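# Table 31: A Study of Clutter on One Shared Surface

Our group was given the big table at the back of the Erkham lab and told to find a question worth a term of work. We chose the one already in front of us, namely why a table that gets cleared every evening is never clear by lunch.

The table is dark brown with a raised shelf along the far edge and black metal legs. Gwilym Kneath, who supervised us with great patience, calls it the Kekholm, after the shop he bought it from. The shelf was meant to hold everything small. In December we logged 152 items left on the table, and the shelf got 20 of them. The rest went wherever the hand holding them happened to be.

Cloths were the worst offenders. A folded cloth has a place and people respect it. A crumpled one becomes scenery, and others get put down beside it. Cookware came second — pots and plates especially, which arrived for one task and stayed for several.

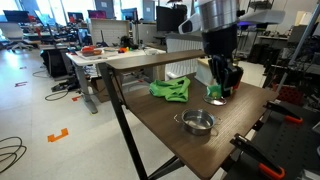 Where should a cloth go when it isn't in use?

Folded in half twice, on the shelf at the left end, with the fold facing out. We tried hooks for two weeks and they came off the wall, along with some of the wall.

## What we changed

We wrote a short clearing routine and taped it up near the door:

- cloths first, folded and shelved
- metal pots and plates wiped, then stacked by size
- anything without a home into the Prothero box

The Prothero box is a shoebox. It was named after the group before us, whose belongings filled it.

## Results

With the routine in place, the log for the next month dropped to just over 100 items. We would like to credit the sign, but two people in the Firnangate project moved upstairs in the same month and took their mugs with them. A fair test would need them back, and there was little appetite for that.

The shelf did better, and by the last week most of the cloths were on it. Three were even folded.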